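Why I finally opened the junk drawer

So my sister Liesl came over in April and asked for a tape measure, and I pulled open the drawer next to the stove and it stuck. You know the kind of stuck, where something long and mean has turned sideways in the back and you have to slide your hand in flat like a vet. She watched me do this for a while and then said, "You live like this?"

Reader, I do. We've been in the Montoya Street house 2 years and I never once sorted that drawer. It came with us from the apartment pretty much whole, rubber bands and all (I tipped it into a box and tipped it back out again at the other end).

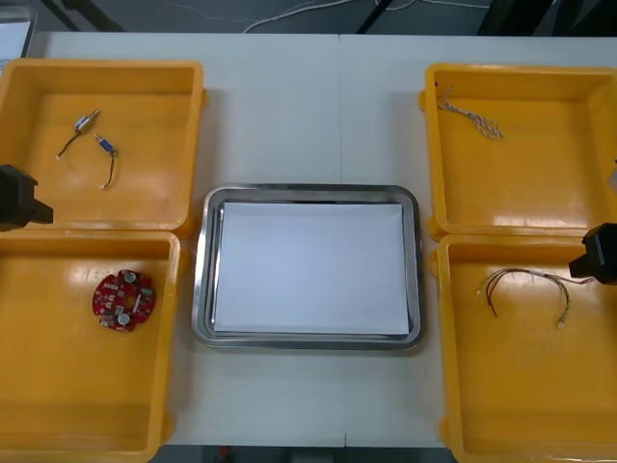
Anyway, I gave it a Saturday-type morning with a big pot of coffee and the radio on. The dead pens went first, and then the takeout menus, including one for a noodle place that closed before we moved! I kept the birthday candles. I kept the key that doesn't fit anything, and I'm not taking questions on that.

The big find was an old Trumen gift card, still good, with 55 dollars on it. I stood in the kitchen and yelled. My neighbor Sunita Okafor heard me through the window and thought I'd cut myself, so she got coffee too, and then she sat down and untangled all my string, which she says is relaxing.

The rule we settled on is that if I can't say what it's for by the time I've walked to the trash can, it goes in. Batteries go in a jar for the recycling place. Tape lives with tape. The drawer now opens with one finger and I keep going back just to open it.

Next up is the hall closet. I'm scared of the hall closet.

Print this post | E-mail this to a friend

3 comments

Marcy B. wrote:
I have the same key!! Mine is on a green ribbon.

dolores_k wrote:
What did you spend the gift card on?

Tom in the valley wrote:
We have three of these drawers. My wife says four. Good luck with the closet.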